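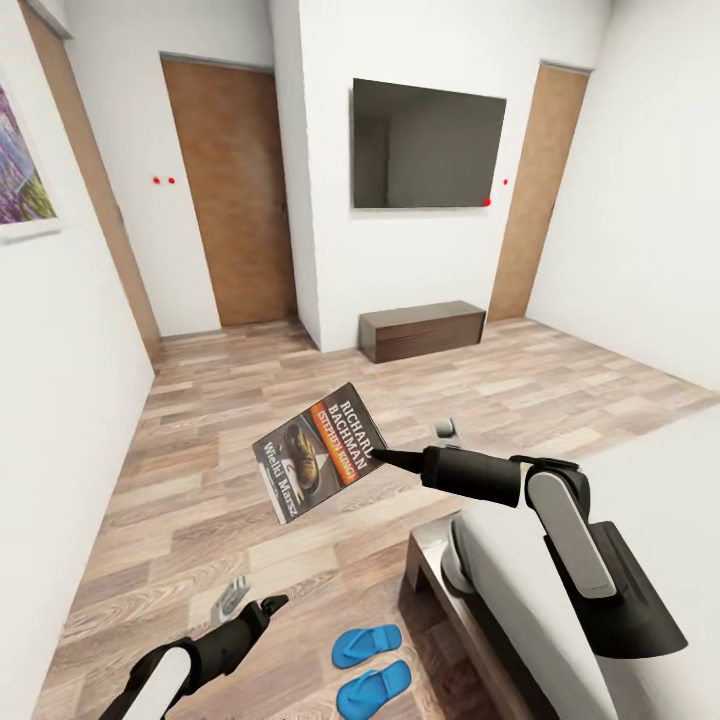 Selon Áine Gilmartin, le réglage d'usine de la pince Sergate serre trop pour les livres reliés, et elle conseille de descendre d'un cran avant le premier essai. La procédure ci-dessous tient compte de cette remarque.

4.3 Saisie d'un objet plat par le bord (mode simulation)

1. Dans Janach, charger la scène « Chambre » et attendre la fin de l'initialisation des deux bras.
2. Affecter la saisie au bras droit. Laisser la pince gauche ouverte et vide.
3. Régler l'effort de serrage sur 3 (valeur d'usine : 4).
4. Choisir l'objet, ici le livre à couverture rigide, puis le type de prise « Bord ».
5. Lancer la saisie. Le livre est tenu par un seul bord ; une inclinaison est admise.
6. Attendre 500 ms avant toute translation.

Remarque : les autres objets au sol, comme les tongs bleues, restent actifs dans le calcul des collisions.

Attention : ne pas faire passer l'avant-bras au-dessus du lit à vitesse maximale. Au-delà de 3 alertes de proximité, la séquence est interrompue et doit être reprise à l'étape 2.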